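Leinen färben, zweiter Versuch

Im Februar habe ich wieder gefärbt, diesmal mit Walnussschalen aus dem Garten von Sorcha Lindsay. Der Sack stand seit dem Herbst im Keller und wog noch fast 3 Kilo. Für 830 Gramm Stoff habe ich nur einen Teil gebraucht.

Die Schalen lagen zwei Tage im Wasser, danach eine Stunde leise köcheln lassen und durch ein altes Geschirrtuch abseihen. Beim ersten Mal hatte ich den Sud zu heiß werden lassen — das Leinen wurde fleckig. Jetzt blieb der Topf auf kleiner Stufe, und ich habe alle paar Minuten gerührt.
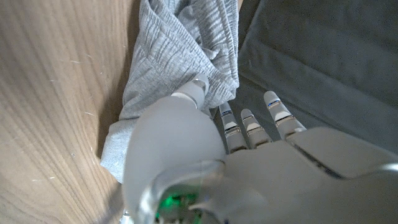
Gespült wird bei mir kalt, bis das Wasser klar bleibt. Das dauert. Lewis Pollock nimmt einen Schuss Essig ins letzte Bad, ich habe ihn weggelassen. Die 200 Gramm Wolle aus Sturnholm kommen als Nächstes dran, vorher muss ich noch Alaun bestellen.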